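Registration fees will not fix the stray dog problem

Brultbridge council proposes to raise the annual dog registration fee from 89 to 200, with the extra income going towards stray control. The reasoning in the consultation paper is that a higher fee will discourage casual ownership and pay for more kennel space. I think the first claim is weak and the second is incomplete.

Start with who pays. A registration fee is collected from people who register. Those owners are, for the most part, already the ones who vaccinate, fit a chip and answer the telephone when the warden calls. The dogs that end up in the pound come mainly from the other group. Raising the price of compliance by more than double does nothing to that group except give it a further reason to stay off the register.

The paper answers this by pointing to enforcement. It does not say how many hours of enforcement there will be. At present the warden service covers the town and the outlying parishes with one vehicle, and checks are made when a complaint comes in. A dog that bothers no neighbour is never checked. Unless that changes, the fee is in practice voluntary.

Then there is the matter of what the money buys. The Mowat Road pound took in 229 dogs last year. Kennel space was a constraint in the summer months, and June was the worst of them, but the length of stay was a larger one. A dog with a readable chip and current details went home quickly. A dog with no chip, or a chip registered to a disconnected number, stayed for the full holding period and often well past it. Adding kennels lets the pound hold more dogs for the same length of time. It does not shorten the time.
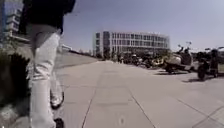 On foot in the paved square.

Kivska took a different route. The district left its fee alone and put the available money into free chipping and low-cost neutering, offered on Friday evenings so that people on shift work could attend. Owners were asked to confirm their contact details at each visit. Over 90 dogs were chipped in the first round, many of which had never appeared on any register. One round proves little, and Kivska is smaller than Brultbridge. The method does at least act on the point where the delay occurs.

Two objections deserve a reply. The first is that free services reward people who should have paid already. That may be so, but the purpose of the scheme is to reduce the number of unclaimed dogs, and fairness between owners is a separate question. The second is that neutering takes years to show in the intake figures. This is correct. Chipping works sooner, and the two can be run from the same room with the same staff.

The Suslow shelter has asked for the pound's intake records to be published by month, with chip status and length of stay. The council should do this before it votes. Without those columns there is no way to tell whether a new fee has done anything, and the paper as drafted does not commit to collecting them.

My own preference would be to keep the fee at 89, waive it for the first year for any dog newly chipped, and review the result against the published records.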